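早期公司的股权成熟条款：几个容易写错的地方

2025年8月11日　作者：Ikhsan Raju

二月份我帮 Bradau 的两位创始人重看了一遍股东协议。公司刚成立不久，协议是从网上找的模板改的，股权成熟（vesting）部分只有一句话：“创始人股权分四年成熟。”没有起算日，没有悬崖期，没有离职情形的区分，也没有写回购价格。这种写法在没人离开的时候看不出问题，一旦有人离开，每个缺项都会变成一次谈判。下面按我审阅时的顺序记录。

一、起算日

起算日可以是公司注册日、协议签署日，也可以是创始人全职投入的日期。三者相差几个月很常见。如果一位创始人注册前就已全职工作，另一位还在原单位任职，统一用注册日会让前者吃亏。常见的处理是每人单独列一个起算日，写进附表，由全体股东签字。不建议在正文里用“加入公司之日”这样的表述，“加入”在争议中可以有多种解释。

二、悬崖期与成熟节奏

四年成熟、一年悬崖是默认选项：满一年一次性成熟四分之一，其余按月成熟。按月还是按季，对长期留任者没有区别，对中途离开者最多差一个季度的份额。公司没有专人维护股权台账时，按季计算更容易核对。Bradau 最后选了按季，表格短得多。

创始人之间是否需要悬崖期，意见不一。我倾向于要。合作不到一年就散伙的情况并不少见，没有悬崖期的话，离开的一方会带走一块不大不小的股权，后续融资时投资人一定会问到它。

三、离职情形的区分

模板里经常照搬“好离职者”和“坏离职者”，定义却不完整。至少要写清：主动辞职归哪一类，因健康原因离开归哪一类，被董事会解除职务但没有过错归哪一类。未成熟部分在各种情形下通常都由公司收回，差别主要在已成熟部分：正常离开的可以保留，有严重过错的，公司有权以约定价格回购。

“严重过错”应当列举。只写“损害公司利益”，范围过宽，执行时双方都不会接受对方的理解。

四、回购价格

写“按公允价值”等于没有写，除非同时约定由谁评估、费用由谁承担、多少天内完成。未成熟部分一般按原始出资额回购，实缴很少时，这笔金额可以忽略不计。已成熟部分的价格可以挂钩最近一轮融资估值并打折，Bradau 用的是50%的折扣。这个数字没有标准依据，双方认可即可。需要注意的是付款期限：现金紧张的公司一次付清会影响经营，协议里应当允许分期。

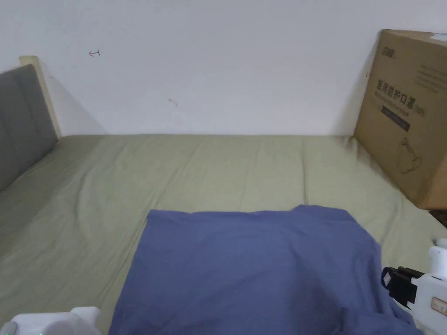
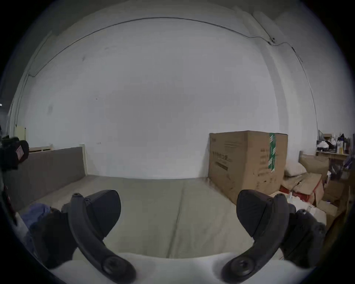
Mahmoud El Khatib 读过初稿后写信来，他认为我把回购条款的重点放错了，价格高低可以谈，真正拖垮谈判的是没有约定谁有权发起回购、多长时间内必须决定。他提到 Breratico 的情况：一位创始人离开后，协议只写了公司“可以”回购，没有期限，结果公司一直不表态，离开的人既拿不到钱，也无法把股权转给别人，下一轮投资因此推迟。

这个意见我接受，所以补上下面一节。

五、行权主体与期限

回购权首先归公司，公司不行使的，由其余股东按比例行使。期限从离职生效日起算，我一般写九十天，公司用前六十天，其余股东用后三十天。逾期未书面通知的，视为放弃对已成熟部分的回购权。未成熟部分则应写成自动触发，不依赖任何一方作出决定。

另外，在国内的有限责任公司里，股权收回要落实到工商变更登记。离开的一方不配合签字，条款写得再细也会卡在最后一步。可以在签协议时一并约定配合变更的义务和违约金，也可以由指定的人代持未成熟部分。代持有自己的风险，税务上也要单独确认。公司自己回购还会涉及减资程序，操作起来比股东之间转让麻烦，所以实践中很多协议最终都指定由某位创始股东受让。

六、加速成熟

公司被收购时，未成熟的股权怎么处理，最好事先写明。单触发是收购完成即全部成熟，双触发是收购完成并且创始人在一定期限内被无故解除职务才成熟。收购方普遍不喜欢单触发，因为核心人员在交割之后就没有留下的动力，往往要求重新设定一套。Bimau 的创始人当初坚持单触发，后来在投资人的条款清单里被改成了双触发，期限十二个月。我的建议是一开始就写双触发，省掉一轮修改。

七、配偶与继承

这部分模板里基本没有。股权可能属于夫妻共同财产，创始人离婚或去世时，公司可能突然多出一位不参与经营的股东。通行做法是请配偶签一份确认函，承认股权受成熟和回购条款约束，同时在章程里对继承作出限制。章程和股东协议必须一致，我见过几份协议写了限制而章程没有改的，登记机关存档的是章程，处理起来很被动。

Bradau 的协议改到第三稿定下来，正文加附表比原来长了不少。附表里目前还空着一项，是顾问持股的成熟安排，顾问的服务期短，套用四年并不合适，等他们确定人选之后再补。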